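# 双腕セルの保守 よくある質問

このページは、Gevariの双腕セルを使う方のために、Jyoti Sandhuがまとめました。最終更新は2019年2月7日です。

## 電源を入れる順番はありますか。

あります。先に左のアーム、次に右のアームを入れてください。二台とも起動が終わってから、制御ソフトを開きます。順番を間違えた場合は、両方を切り、10秒待ってから、もう一度やり直してください。

## グリッパーのボルトはいつ締めますか。

稼働50時間ごとに確認をお願いします。外側のボルトを対角の順に、二回に分けて締めます。トルクレンチは工具棚の2段目にあります。指のすぐ下の、くぼんだ黒いボルトには触らないでください。これを緩めると、指の平行の調整が最初からになります。

## 指がきちんと閉じているか、どうやって調べますか。

細い棒を一本、指の先にはさみます。その状態で手首をゆっくり左右に回し、棒の傾きが変わらないことを見てください。傾きが変わるときは、把持力の設定値を38に戻し、もう一度はさみます。それでも直らない場合は、指の摩耗が考えられます。

## もう一方のアームは、調べる間どこに置きますか。

指を開いたまま、棒の近くで止めておきます。棒には接触させないでください。受け渡しの位置も同じ姿勢で確認できますので、私たちはいつも一緒に行っています。

## ケーブルが関節から垂れています。問題ですか。

少しの余裕は必要です。短く束ねてしまうと、手首を回したときにコネクタが引っ張られます。ただし、輪が大きくて台にこすれるようでしたら、固定する位置を変えてください。

## カメラのブラケットを外した後は、何をしますか。

校正が必要です。角度だけを少し直した場合も同じです。校正の作業には一時間近くかかりますので、終業前には始めないほうがよいと思います。手順書は旧版ではなく、3月に配った版を見てください。

## 交換用の指はどこに頼みますか。

Flanoraの部品窓口に注文します。型番が分からないときは、Ermelinda Guerreiroに聞いてください。Ollhamの在庫は寸法が違いますので、このセルには付きません。 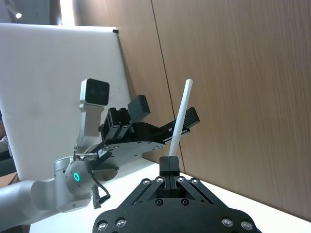 細い棒をはさんだ状態のグリッパー。左奥は、指を開いたもう一方のアーム。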